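Brova Street kitchen store is staying put after all

Good news for anybody who buys their pans within walking distance of the bus loop: Listier isn't closing! I stopped in this morning for a jar lid (they still sell just the lids, bless them) and there was a handwritten note taped to the register saying the lease got renewed for another four years.

If you missed the whole saga, the building changed hands back in the spring and the new landlord, Lanar, wanted a lot more rent than the old one did. By summer the window was full of clearance signs and I'd already bought more dish towels than one household can use. Then there was the petition at the bakery, and I guess a letter or two, and at some point the two sides sat down again. The new rent is 18 percent higher than the old one, which stings, but the store says it can live with it if October and the holidays go well.

A few things are changing. The back room, where they used to keep canning supplies, is getting cleared out for knife sharpening and repairs. You drop your stuff off before noon and pick it up the next day. They'll also oil and sand tired cutting boards, and I'm thrilled about that one, because mine has a groove down the middle you could float a boat in. The canning supplies move up front by the baking tins, so don't panic when you can't find the wax.

Hours are a little shorter, too. They'll lock up at six now, even in December, so those of us who shop at the last minute will have to get it together.

There's a small reopening party planned for later in October, with coffee and cider from Vasylenko next door, and the first 33 people through the door get a wooden spoon. I'm told the line last time they gave something away went past the shoe repair, so come early.

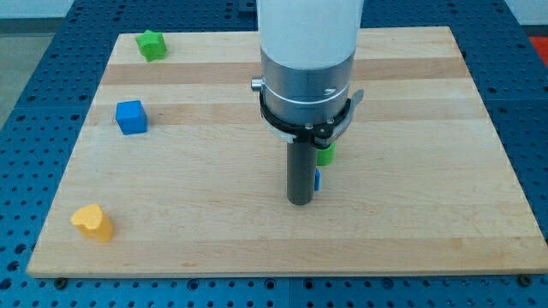
Parking is still free in the lot behind the pharmacy until five, and the side entrance with the ramp will be open all day.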